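Gripper comparison at Virkport - April progress report
Prepared by Jae-hoon Chae for the Menis program

Thank you, as always, for your patience with us this spring. The short version is that the work is moving along nicely, we have two grippers that deserve a serious comparison, and I would like to tell you a little more than you probably need to know about both of them.

We began with the Worirel two-finger gripper, which many of you met when you came by in the winter. It is a simple, sturdy thing and the whole team has grown fond of it. For the trials we want the kind of clutter a family would recognize, so the picking bin holds toys, balls and cloths all mixed together, and the arm has to bring out one item at a time and place it in a box.
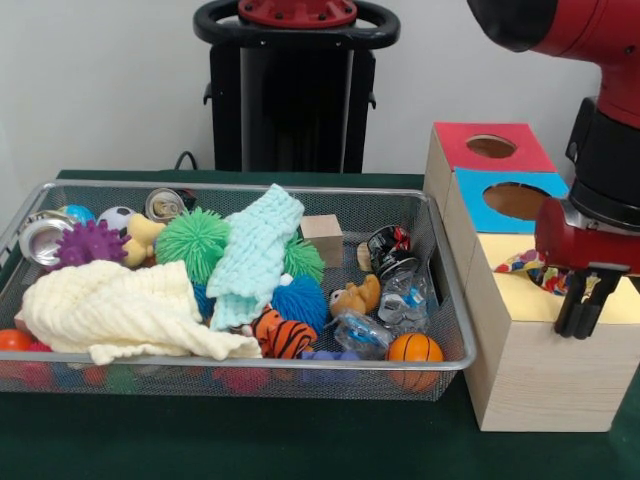 Our plan calls for 2000 picks with each gripper, and the Worirel set is now complete. Firm items went very well. Cloth was harder - a folded towel gives the fingers an easy ridge to close on, but a towel lying flat tends to slide away, and more than once it took a neighbor along with it. We slowed the closing speed during the second half of the set and the drops came down noticeably, so I think we will keep that setting for everything that follows.

The Arruda gripper arrived later than we had hoped, and I'm afraid its mounting plate did not fit our wrist. A local shop made us a new one in 4 days (bless them). It has softer pads and a wider opening, and the early runs look promising with plush toys, a bit less so with small hard pieces. I would rather not say more until we have a full set behind us.

We also changed how the operators work. They now take shifts of 40 minutes with a proper break after each one, and the notes they write have become much more useful to us.
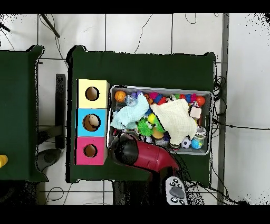
Next steps and requests

We expect to finish the Arruda set by the end of next month, and then write up the two side by side. The one thing I would ask for is a spare set of finger pads, as the first pair is already showing wear at the tips. The rest of the budget is on track, and you are all warmly invited to visit - mornings are best.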